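## Setting up the table for two

I do this the same way every time, usually with 15 minutes to go before Ea Snorradóttir shows up hungry, so bear with me if it's a bit fussy!

1. Wipe the tabletop and let it dry.
2. Put the round plates down first, one per person.
3. Add the serving dish last, farther back, so you're not reaching over it.

**Note:** Steps 2 and 3 can swap if the food's already plated (mine never is).
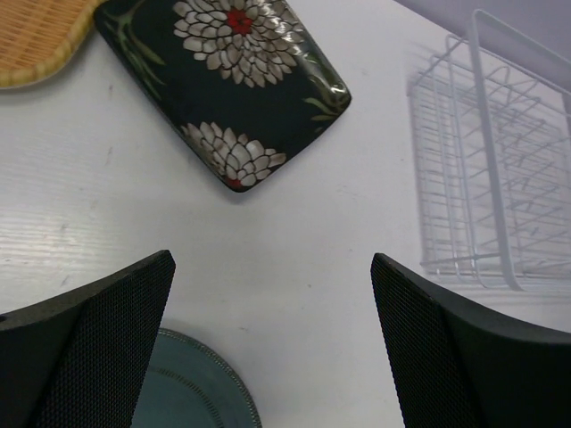 Serving dishes look best to me when they sit a little crooked. I used to line everything up like a hotel breakfast, and then I gave up on it. The black one with the big white chrysanthemums goes down on the diagonal, and the blue-gray plate with the beaded rim stays nearer the edge where somebody's going to sit.

4. Leave a hand's width between plate and dish, more if you're passing bowls.

**Caution:** Please don't drag dishes across a white top! Lift them. I rubbed at one gray scuff at my old place in Herkville for 2 evenings and it's still there.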